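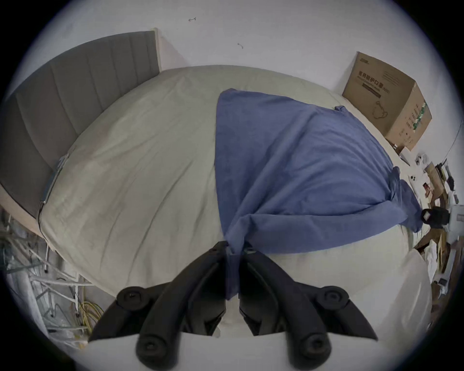 # Do You Really Have to Make Your Bed?

By Zyanya Ledesma

Grown-ups say a lot of things about beds. Make it every morning. Smooth it flat. Fold what's on top. Some of them will even tell you that a made bed gives you a better day, a better brain and better grades.

Should you believe all that? I don't, at least not until somebody shows me how they know.

Let's check the claims one at a time.

## Claim 1: "A wrinkled sheet is a dirty sheet"

No. Wrinkles and dirt are two different things.

A wrinkle is a bend in the cloth. Cotton cloth is made of threads, and the threads are made of tiny fibers. When you press on them for hours (you're heavy, and you roll around), the fibers bend and stay bent for a while. Your body also gives off warmth and a little sweat, and both of those make the bends easier to press in.

Dirt is stuff that has landed on the cloth: skin flakes, sweat, crumbs, dust. You can have a very smooth sheet that badly needs a wash. You can also take a sheet from the dryer, crumple it up, and have a clean one that looks terrible.

So if someone says your sheet is dirty, ask them which one they mean.

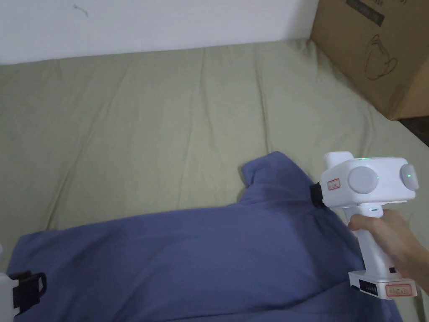 What about a sheet with elastic at the corners? It's called a fitted sheet, and people say it "can't wrinkle." It can. The elastic only pulls at the edges. The middle does whatever it likes, and if the sheet is a bit too big for the mattress, you'll get long creases however hard you tug.

## Claim 2: "Things left in a heap get ruined"

Partly true. It depends on what's in the heap.

A dry blue blanket in a heap on the bed is going to be fine. It will pick up some creases, and you can shake most of them out. A wet towel in a heap is another story. Water gets trapped in the folds where air can't reach it, and tiny living things called mold and bacteria grow well in damp places. That's the sour smell.

You can test the drying part yourself:

1. Wet two washcloths that are the same size and squeeze them out.
2. Spread one flat on a drying rack. Leave the other next to it in a ball.
3. Feel them both at bedtime, and again in the morning.

Write down what you find, even if it isn't what I said would happen. Maybe your house is very dry. Maybe I'm wrong. 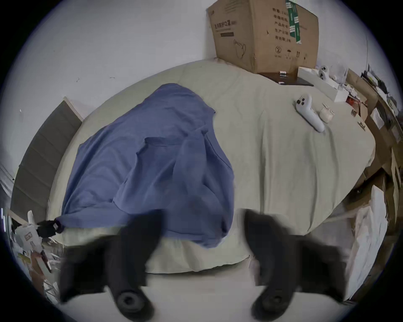

One more thing about heaps. They hide stuff. A sock under a blanket is a lost sock, and that's a better reason to pick up the blanket than most of the ones I was given as a kid.

## Claim 3: "There are 2,000 bugs in your bed"

I've heard 2,000. I've heard 1,000. A website once told me 486, which sounds very exact, and it didn't say who did the counting.

Dust mites are real. They're much too small to see well without a microscope, and they eat flakes of skin. But how many live in *your* bed? That depends on how damp your room is, how old the mattress is and how often the sheets get washed. When a number comes with no bed, no place and no counter, be careful with it.

Mites like damp air. Some people say you should leave the covers pulled back for a while after you get up, so the bed can dry out. That sounds sensible to me, but I'd still like to see it tested in lots of ordinary bedrooms – cold ones, hot ones and messy ones.

## Claim 4: "There's only one right way to fold a blanket"

There isn't. Try these and see which you like:

- **Halves.** Corner to corner, then again, until it's small enough.
- **Thirds.** Fold one side in, then the other side over it.
- **Rolled.** Good for a shelf, bad for a sloping bed.

What doesn't work so well is picking it up by one spot in the middle.

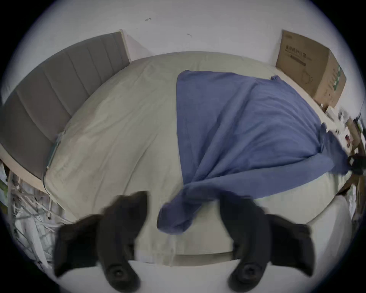
*Photo: Grikwood*

Cloth is floppy, so when you pull on one place, the rest bunches up and twists toward your hand. Hold two corners instead, with your arms wide, and give it a shake.

My nephew, who is 7, says it's faster to throw it on the bed and walk away. I timed us both. He's right.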